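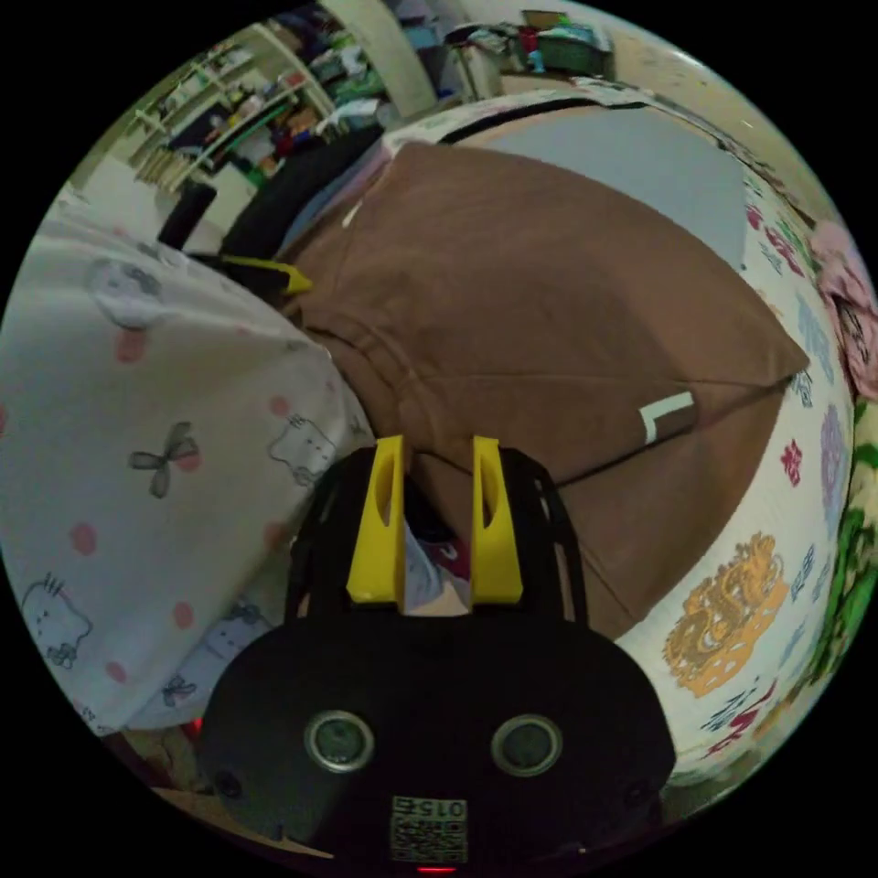
Search this newsletter Go

Pillows, and who ends up with them

The Worholm house newsletter asked for something on bedding this month, and as I am the person who complains about bedding the most, the job came to me. Wissam Boutros, who edits these pages, wanted "something practical." I will do my best.

When we moved into the upstairs rooms in July, everyone brought their own pillows and everyone swore they would know their own pillows again. We did not. There is a brown one that has been on every bed in the building. It is a big, slouchy thing the color of cooking chocolate, with a small white tag sewn on near one corner, and so far three people have told me with great confidence that it came from their mother's house. I have slept on it. I would also like it to be from my mother's house.

The trouble with brown is that it goes with nothing and so it goes anywhere. Put it next to the pale gray-blue one and you have something you could pass off as a guest room. Put it on the Hello Kitty sheet, the white one with the pink polka dots and gray bows, and you have the bed of a cheerful eight-year-old who also works in insurance. I say this with affection. The Hello Kitty sheet is the best sheet we own. It is soft, it has kept its color, and it has outlived two sets of "grown-up" linens that I bought to replace it, one of which came apart at the hem before I had finished being smug about it.

Now the practical part, before I get a note from Wissam.

Make the bed from the bottom up and leave the pillows for last. I know people who set the pillows down first and then work around them, as if they were asleep and must not be disturbed. Put them on the chair. If the chair is covered in clothes, that is a separate newsletter item, and I have already declined to write it.

Pull the sheet tight at the head end before you tuck the foot. If the cats on the print lean to one side, so does the sheet, and this is the one real advantage of sleeping on a pattern.

Flat pillow at the back, fat pillow in front. The gray-blue one can be smoothed down in a second. The brown one will wrinkle no matter what you do to it, so plump it once, turn the tag toward the wall if tags bother you, and walk away.

Pillowcases go in the wash with the sheets. The brown pillow's turn in the big machine at the Netar laundry on the corner takes two cycles to dry — bring a book, or bring somebody else's pillow and make an afternoon of it.

Spare bedding lives on the top shelf of the hall closet. Please fold it. A ball is a shape, I agree, but it takes up the shelf that was meant for the winter blankets, and those will be wanted sooner than any of us would like.

As for who owns what, Wissam has suggested laundry markers. I have bought one, and it is in the kitchen drawer with the batteries. Initials on the inside seam, small, and only on things you are sure about. Anyone planning to put initials on the brown pillow should speak to me first.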